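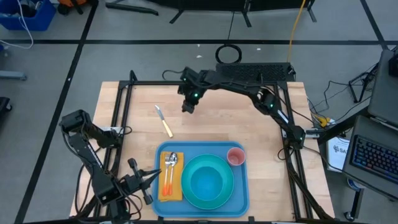

*Felgate, November*

Grandparenting, I was told, would be like having children again but with the option of handing them back. At ten past six this morning there was no one to hand them back to, the parents being in Potholm for a wedding and very probably asleep.

We have both boys until tomorrow night. The elder is four and has views. The younger is eighteen months and has a cold, which he shares freely. I am 60 and have a knee. My husband is older still and has developed a deafness that comes on at nappy time and clears up at lunch.

They came with instructions, two sides of paper, typed. Bananas are allowed but must not be broken. Stories: two, no bargaining. (I was bargained up to five.) In my day you left a child with its granny and a spare vest, and hoped.

The car seat took 40 minutes. It goes into their Saab with a click, apparently, and into ours with language I hope the elder one has already forgotten. By the time it was in, nobody wanted to go to the park, so we went anyway and stood by the swings in a fine drizzle. A young mother asked which one was mine. I said both, in a manner of speaking, and she told me I was marvellous, in the voice people use for women of 70 who still drive. 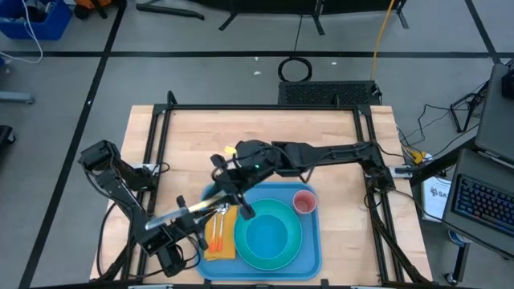

## Later, twenty to nine

Both down. The little one went off on my shoulder during the second verse of a song I had to make up, having lost the real words some time in the eighties. I stayed in the chair longer than I needed to. His hair smells of toast.

Dunus, the cloth rabbit, was missing from teatime until bath and turned up in my left wellington. I had offered a bear, a clean sock and finally money. The elder one said, quite kindly, that I should have looked properly – he gets that from his mother, who got it from me.

My telephone says I walked 1,649 steps today, so it must have spent most of the day on the windowsill.

Fish fingers out of the freezer for tomorrow. Ring about the wedding, but not before nine.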